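The wall, the sofa and the laundry that never quite gets put away

March 9, 2019

So I finally did it. After two years of telling myself I'd get to the living room "in September" (it was always going to be September, for some reason) I spent a whole morning on it, and I have opinions now.

It started with a red shirt. I was hunting for it everywhere, bedroom, bathroom hook, the back of the car, and I'd promised to wear it to Fanni's thing that night. Fanni Kerekes does not forget a promise, even a dumb one about shirts! I was going through the clean laundry for the third time when it hit me that I hadn't really looked at this room in ages. I use it every day and I'd stopped seeing it.

The wall especially. I've been calling it white, and it is white, but it's also got smudges and little dark scuffs all over the place, plus one long slanting streak near the middle that I'd love to blame on somebody else. My neighbor Alois Plattner swears by a damp sponge and a bit of baking soda. I tried it on a patch in the hallway first (go easy, it can leave a dull spot) and I think I'm sold. The baseboard is in pretty good shape, so I'm leaving that alone.
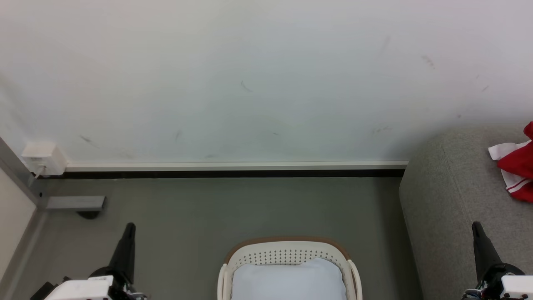 What I'm doing about the laundry

The basket stays. I like it, it's white plastic with a tan rim and all those little holes in the back, and it's light enough that I'll pick it up and carry it somewhere. The trouble is me. I fold one thing, like the light blue one, feel terribly pleased with myself and go make coffee. Then the sofa arm turns into a closet.

New rule: nothing lives on the sofa overnight. If it's folded it goes in the basket, and the basket goes upstairs before dinner. I've also given myself a 25 minute limit, with the kitchen timer, and whatever isn't folded by then can wait till tomorrow.

Next up is paint. I've got a sample pot in a shade called Duvesthorpe, sort of a warm cream, and I keep opening the lid to look at it. Fanni says it's too yellow. I'm putting a square of it up by the window this weekend and we'll see.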